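Umali Cloth Handling Set: Data Card and Fault Notice
Maintained by Skirkotia, Clullbridge office

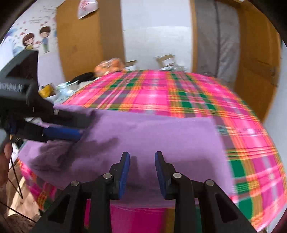 Two hand-held grippers at a purple cloth on a plaid bedspread, lower gripper open.

Summary
The set contains 3,506 episodes of cloth handling recorded in homes with paired hand-held grippers. Release 2 withdraws 551 of them.

Fault
In August, a clock error in the Stesix logger caused the left and right streams to drift apart during long sessions. In the affected episodes, the recorded jaw width of one gripper does not match its video. A policy trained on these episodes closed its jaws early and dragged the cloth during bench tests. No injury was reported.

Required action
Users of Release 1 must remove every episode listed in withdrawn.txt and retrain. Models trained on Release 1 should not be run near people.

Known limits
Motion blur is present in many episodes and has not been filtered.

Contact
Aileen Belmonte, Data Quality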